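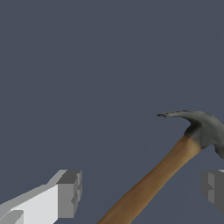

Hammer between the open fingers, seen from the gripper. Fails rule two, see further down.

I spent most of July rewriting our house rules for simulated grasp tests. The old set had 25 rules and people followed maybe half of them. The new one has nine. Marites Panganiban asked me to put the reasoning somewhere people could find it, so I'm using the blog.

Rule one is that every object gets a written grasp zone before anyone runs a trial. For the hammer we wrote "handle only, clear of the head." It used to say "by the handle," and two people read that two different ways.

Rule two covers the start pose. Both finger pads have to be in the wrist view and the handle has to be between them. If one finger is mostly out of view, log the pose as a reject and move on. Don't nudge it and keep the old number.

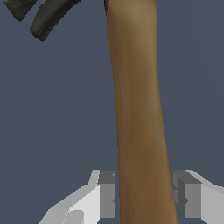
Wrist view with a pad on each side of the handle. This one passes.

Rule three: no closing command until someone has checked for a gap on both sides. In simulation a finger that starts inside the object will sometimes still give you a "successful" grasp, and that result is worthless. We went back through 2,337 saved trials from the Zalik project and had to throw out a batch for this reason. It took most of a Monday.

Rule four is the one we argued over. Vilmos Pintér wanted a lift to count as soon as the object left its start height. I wanted a hold. We settled on a 20-second hold, with one outside view saved during it -- the wrist view alone doesn't show how the tool hangs. 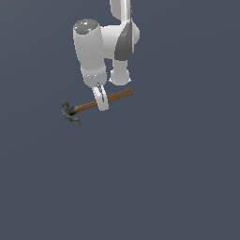

Outside view of the hammer in the gripper, head at the lower left.

For long tools the outside view also has to show both ends. A head-heavy tool can tilt a long way before the wrist view gives you any hint of it.

Rules five through nine are about file names, seeds and who signs off on a reject. They're dull and they haven't changed much from the Devska version. I'll post the full sheet once Marites has marked it up.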